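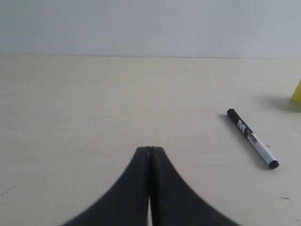 Stukus Hardware is staying open (and the key counter stays too!)

Well, I got to write a happy one this month. Stukus Hardware, the little store on the corner by the post office, has a new owner and will keep its doors open through the summer and beyond. I heard it first in line at the bakery, so of course I walked straight over to ask.

Sheldon Campbell has run the place for 44 years, and he told me back in April that he was ready to stop getting up at five. His knees had been telling him the same thing for a while. The buyer is Kornél Dobos, who worked the paint desk there in high school and has been fixing boilers across the county ever since. They signed the papers last week at the back counter, next to the seed packets, with the radio on.

I asked Kornél what he plans to change and he laughed at me. The loose screws will still be sold by the pound, the cat will still sleep on the bags of birdseed, and keys will go on costing 2 dollars until he runs out of the old blanks. He does want to open on Sunday mornings, and he'd like to clear out the upstairs room – right now it holds 282 paint cans with no lids, which Sheldon swears he was saving for something.

There is one loss, and I'm a bit sad about it. The lawn mower repair bench is closing, and anyone with a mower in there now has until the end of the month to pick it up. Moges Small Engines on the river road has agreed to take new repair jobs, and they'll honor any written quote you already have from Sheldon.

Sheldon says he'll be in most mornings until 9 anyway, "just to drink the coffee." Kornél has already bought him a better chair. Store hours are otherwise the same as before, and the side door sticks, so use the front.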